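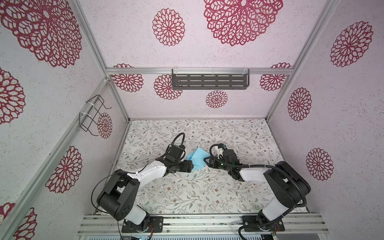 How Patterns Get Onto Cloth and Paper

Look at the curtains, cushions and walls where you live. Many of them will have a pattern, perhaps flowers, stripes or leaves. Somebody drew that pattern once, and then it was printed again and again.

What is a repeat?

A pattern on cloth is usually a small picture used many times. The small picture is called a repeat. When one repeat ends, the next one starts straight away, and the edges are drawn so that they fit together. A stem that leaves the right side of the repeat must come back in at the same height on the left side. If it doesn't, you will see a broken line all the way down the cloth.

Finding a repeat is easy with big flowers. Pick one flower and look along until you find another exactly like it. The distance between the two is the size of the repeat. Small patterns are harder, as there are so many leaves that look alike.
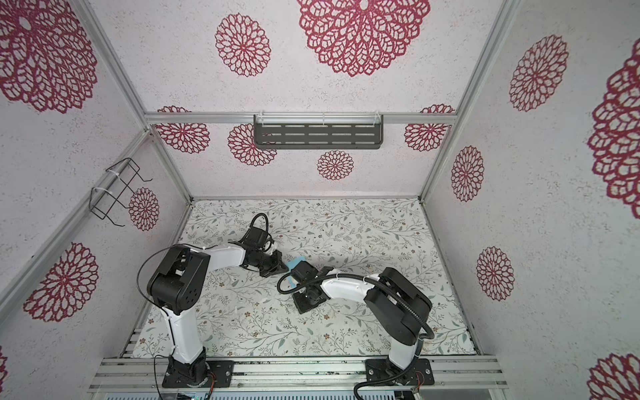 Leafy vines with tiny blossoms, a small pattern.

Printing with blocks

The oldest way to print cloth is with a block of wood. The printer draws the pattern on the wood and cuts away the parts that should stay blank. The raised parts are covered in colour and pressed onto the cloth. Then the block is lifted, moved along and pressed down again.

Each colour needs its own block. A red flower with a green leaf needs 2 blocks, and a brown stem makes it 3. At the old print works in Prukley there is a long table where one tablecloth was printed with 432 presses of the block. You can still see the pins that showed the printer where to put it down.

Printing with rollers

Blocks are slow. Later, people made metal rollers with the pattern cut into them. The cloth runs past the roller, which turns and prints without stopping. Once around the roller is one repeat. The mill at Bruscombe had 439 rollers on its shelves when it closed, and some of them are now in the museum at Ernell.

Today a lot of cloth is printed by machines that spray tiny drops of ink, much like the printer in a school office.

Big patterns and small patterns

A big pattern stands out from across a room. A small one can look like a plain colour until you come closer. People often put the two together, with a big pattern on the walls and a small one lower down.

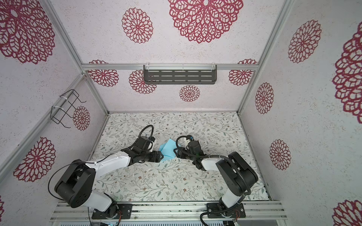 Maroon-red flowers on the walls, fine vines on the mat.

Make your own

You need a potato, paint, a plate and paper. Ask an adult to cut the potato in half and cut a simple leaf shape so that it stands up from the flat side. Dip it in the paint and press it on the paper. Do a whole row, then start the next row half a leaf further along. This is called a half-drop when it is done in columns, and a brick repeat when it is done in rows.

Leave the paper flat until the paint is dry.

Words to know

Repeat: the part of a pattern that is used over and over.
Block: a piece of wood with a raised pattern for printing.
Roller: a metal tube with a pattern cut into it.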